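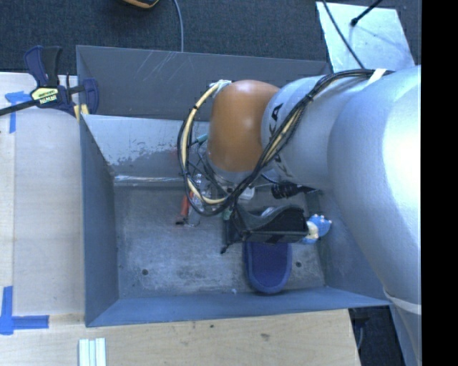
The third-floor carpet smells worse in the mornings, an owner from the end of the hall told the meeting before it had been called to order, and she wanted that in the minutes even if nothing else was. It is in the minutes.

14 shares | 4 comments

DOLORA COURT OWNERS
Minutes of the June meeting
Held in the lobby, 7:00 p.m. Started at 7:20, when the last of the folding chairs had been persuaded to unfold.

1. Previous minutes
Approved with one correction. The word "shouted" under Parking is changed to "said." The owner in question then said, at some volume, that he was satisfied.

2. Hallway carpet
Wostex laid the carpet on floors two and three in March. Floor two has no complaints. Floor three has the smell. It was described by those present as wet dog, old soup, and "my uncle's boat." Wostex has been written to twice and replied once, with a brochure on vacuuming. The brochure was passed around. One owner asked to keep it.

Proposed: that Wostex be asked to lift the carpet outside 3C and look at the pad underneath before we pay the final bill. An owner from floor one asked why floor one, where there is tile and always has been, should care. It was explained to him that floor one pays for the hallways too. He said he would be looking into that.
Carried, one against (floor one).

3. Hot water
The Mendes quote for a new circulating pump has arrived. It comes with 3 options. The first is cheap and Mendes does not recommend it. The second costs more and Mendes does not recommend that either, but in a friendlier tone. The third was discussed briefly.

Several people on the top floor reported that hot water now takes almost 4 minutes to reach the shower. One has taken to running it while she makes coffee, and pointed out that we are all paying for this. An owner from floor two said his is instant and he did not understand the problem. The chair asked for quiet.

Agreed: ask Mendes whether the existing pump can be rebuilt, and for a price in writing. The last price was given on the stairs and has since gone up.

4. Package lockers
The Ukano lockers have been in the lobby since winter and opinions have not softened. The large door on the bottom row will open only if the one beside it is held shut. The screen times out during the code. A resident who got his code right the first time was asked to demonstrate after the meeting.

The monthly fee is $80, billed to the building. It was moved that we cancel. It was then pointed out that the contract runs to next spring and that all of us had voted for it. The motion was withdrawn, along with some remarks about whose idea it had been.

Agreed: report the bottom door to Ukano again. Drivers are to stop leaving boxes on the radiator. How the drivers are to be told this was not settled.

5. Bicycles
There is a green bicycle chained to the gas meter. It has been there for as long as this item has been on the agenda. A note was taped to it in April, and the note has been stolen. Agreed to tape on a second note with a deadline, and if the deadline passes, to cut the chain. The bolt cutters are believed to be in the boiler room, behind the Christmas tree.

6. Courtyard
The fund for the courtyard stands at $297. The landscaping plan, as presented, includes a pergola. These two facts were considered side by side for a while.

A smaller plan was put forward: new gravel by the back door, one bench, and something in the planter that is alive. The discussion moved to whether rosemary counts. Those who cook were in favor. One owner is allergic, or feels she may be. Lavender was offered as a compromise and drew bees into the debate, where they stayed until 8:40.
Agreed: gravel now, bench if there is money left, planter next time.

7. Other business
Please stop propping the street door with the fire extinguisher.
The dryer takes quarters only. It has been fed a button.
A request for quieter shoes on floor four was heard with sympathy by floor three.
The lobby clock is still seven minutes fast. A motion to fix it failed for want of a ladder.

Next meeting in September, same place, same chairs. Carpet goes first on the agenda by request of floor three. Closed 9:05 by the lobby clock.

Dolora Court Owners | Contact: use the mail slot by the elevator | All rights reserved | Back to top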